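The Case Against the Disposable Cup Discount

Most coffee shops that want fewer disposable cups begin with a discount. Bring your own and the price drops by a small amount. The policy is cheap to announce and easy to program into a register. It also does very little, and the reasons are mechanical enough that we should stop treating the result as a surprise.

A discount asks the customer to do the work before the purchase. The cup has to be washed, carried, and kept upright in a bag. The payoff arrives at the counter and is smaller than the rounding error on a tip. People who already carry a cup collect the money. People who don't carry one rarely start. The shop ends up paying its most committed customers for a habit they had formed anyway.

A deposit works on a different point in the process. The shop supplies the cup, charges a fixed sum for it, and returns the sum when the cup comes back. Nothing is required of the customer in advance. The amount is also felt differently: 2 dollars missing from a pocket gets more attention than a few cents off a latte, even where the yearly totals favor the latte.

The trial in Urham is a useful case. Four cafes shared a pool of 2,000 plastic cups, managed by a small washing firm called Zuven. Any cup could be returned to any of the four. At the end of April the pool was counted and 1,443 cups were still in circulation or on the shelf. The local press reported this as a failure. I think the number was read badly. A cup that leaves the pool has been paid for by its deposit, provided the deposit was set above replacement cost, and in Urham it was. The loss was a sale. The environmental account is less tidy, because a heavier cup kept in a cupboard and never used again is worse than the paper one it replaced, but that depends on what happens in the cupboard, and the trial did not measure it.
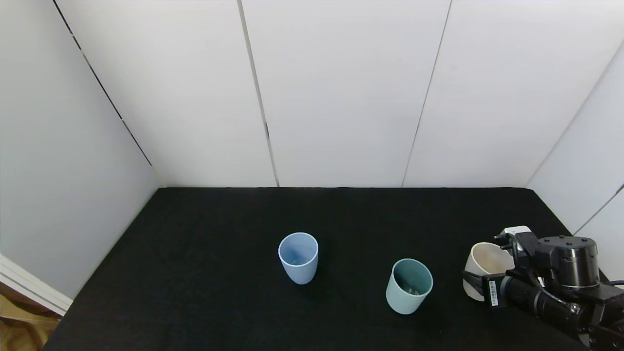

What the trial did measure was washing, and this is where the argument over reuse should be held. Zuven collected once a day. On busy mornings the cafes ran out of clean cups before the van arrived and went back to paper. Kornél Halász, who scheduled the pickups, has argued that a second run would have cost less than the paper it displaced. His figures leave out driver overtime — a serious omission — but the direction looks right to me. A reuse system with too few clean cups at ten in the morning is a paper system with extra storage.

Shape matters more than material in this respect. A tapered cup nests, and a crate of nested cups takes far less room in a van than a crate of straight-sided ones. The taper has to be steep enough that wet cups do not lock together. Vandenberghe, which supplied the trial, changed the angle between its first and second batches for that reason, and the cafes then had two kinds of cup that would not stack with each other. The staff sorted them by hand for the rest of the trial. Any town planning a shared pool should fix the dimensions in the contract and leave color to the supplier.

There is a fair objection on access. A deposit is a real cost to someone counting coins, and a refund that requires a second visit is a weak refund. Fekine, a larger town with a similar plan, proposes return machines at its bus station. I would put them at grocery stores first, where people already go every week with a bag in hand.

The discount should be dropped in both towns. It spends money that could pay for the second van run, and it lets a shop claim a reuse policy without owning a dishwasher.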